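Zerouali Textile Recovery Opens Garment Reuse Center in Prerport

PRERPORT, 31 Jul 2023 – Zerouali, a regional nonprofit that collects and redistributes used clothing, today announced the opening of its new garment reuse center on the former Silotov mill property in Prerport. The center brings the collection, sorting and repair of donated clothing under one roof and will supply schools, shelters and family service agencies throughout the Tulano Valley.

The building, which stood vacant after the closure of the Silotov weaving works, was renovated over a period of two years with support from the Tulano Valley Community Fund. It houses a receiving dock, a sorting floor, a laundry, a repair workshop and a small public store. The original brick front and the loading doors facing Canal Street have been kept.

"Families in this valley have always passed clothing along, from one child to the next and from one house to another," said Loubna Salem, executive director of Zerouali. "Our work is to do the same on a larger scale and to make sure that what we hand over is clean, sound and worth wearing. The new center gives our staff the space to do that properly."

Under the organization's previous arrangement, donations were received at a rented storefront and taken by van to separate locations for washing and mending. Garments that needed repair often waited several weeks before they could be returned to stock. With the move to Prerport, Zerouali expects most items to be ready for distribution within 3 days of receipt.

Sorting follows a written standard prepared by Bushra Pirzada, director of operations. Each garment is checked for stains, missing fasteners, worn elbows and knees, and open seams, and is then assigned to direct reuse, repair or fiber recycling. Particular attention is given to hems and labels, as the agencies that receive the clothing have asked that sizes and washing instructions remain readable wherever possible. 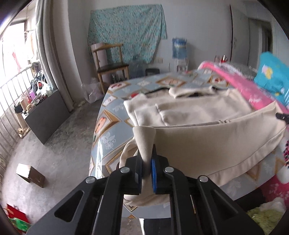
Cream-colored garment with a stitched hem.

The repair workshop will accept up to 700 garments a week. Its staff will handle hems, zippers, buttons, linings and simple patching, while heavier work on coats and uniforms will be sent to local tailors under contract. Florian Grabner, who managed the alterations department of a Prerport dry cleaner before joining Zerouali, has been appointed workshop manager.

"A good many garments are given up over a small fault," said Mr. Grabner. "A hem comes down, or a seam opens at the shoulder, and the owner does not have the time or the thread to put it right. Those are the pieces we want to see on our benches."

The workshop will also serve as a training site. Beginning in September, Zerouali will offer a course in garment repair and industrial sewing to adult residents of the Tulano Valley. The course covers machine operation, hand finishing, fabric identification and basic pattern work, and is offered free of charge to residents who are out of work or employed part time. Evening places will be available. Applicants need no previous sewing experience, and all tools and materials will be provided.

Obed Akpalu, chair of the Tulano Valley Community Fund, said the Fund's board had been persuaded by the link between clothing assistance and job training.

"The Silotov mill employed people in this town for generations, and many households still have a relative who worked there," said Mr. Akpalu. "The Fund was pleased to support a project that returns skilled textile work to the same floor – and one that answers a need our partner agencies raise with us every winter."

Clothing from the center will be distributed through partner agencies on the basis of written requests. Agencies may ask for items by size, season and type, including school clothing, work clothing and infant wear. Individuals in need of clothing are asked to contact a partner agency, which will place the request on their behalf. A list of agencies is available from the Zerouali office.

The public store, located at the Canal Street entrance, will sell a limited selection of adult clothing and household linens. Proceeds will go toward the cost of the laundry and workshop.

Donations of clean clothing, bed linens, towels and unused fabric may be brought to the receiving dock during business hours. The center is not able to accept pillows, mattresses, carpets or items that are damp or mildewed. Donors with large quantities, such as hotels and schools, are requested to arrange delivery in advance.

About Zerouali
Zerouali is a nonprofit organization based in Prerport. It collects, repairs and redistributes used clothing and household textiles and provides training in garment repair.

Media contact
Zuleica Batista
Communications Manager, Zerouali
314 Canal Street, Prerport

We use cookies to improve your experience on this site. By continuing to browse, you agree to our use of cookies. Accept | Manage preferences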